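Chapter 2
Cloth, Color and Price

Why does one shirt cost more than another when both keep the sun off? Short answer: fiber, dye, labor, shipping. Long answer is this chapter. Read the terms list first if you skipped Chapter 1.

Start with fiber. Cotton, wool, flax, the synthetics. Cotton gets most of our pages, mainly becuase most of you are wearing it. A bale leaves the gin, goes to a spinner, then a knitter or weaver, then the dye house. Every stop adds cost. The mill town of Murnstead once had 13 dye houses on a single river - see the map at the end of the chapter.

Then color. Pale shades use less dye but show every flaw in the cloth, so the gray fabric has to be cleaner going in. Prints are a seperate step with a separate bill. Screens, inks, curing. A small run of 800 printed shirts carries the same setup cost as a run of 3,000, and you can work out what that does to the price of each one.
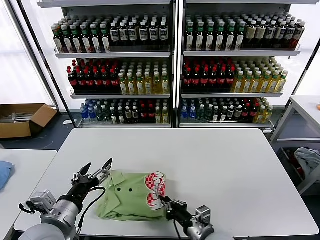 2.1 From Bale to Yarn

Key terms: staple, carding, roving, ply, twist.

Staple first. Means the length of the fiber, nothing to do with paper. Long staple makes smooth strong yarn. Short staple makes fuzzy yarn that pills - cheaper though, and fine for towels and work rags.

Carding lines the fibers up. Roving is the loose rope that comes after. Twist holds it all together. The Carrilho mill records, used all through this section, list twist by the inch, so keep a ruler handy for the exercises.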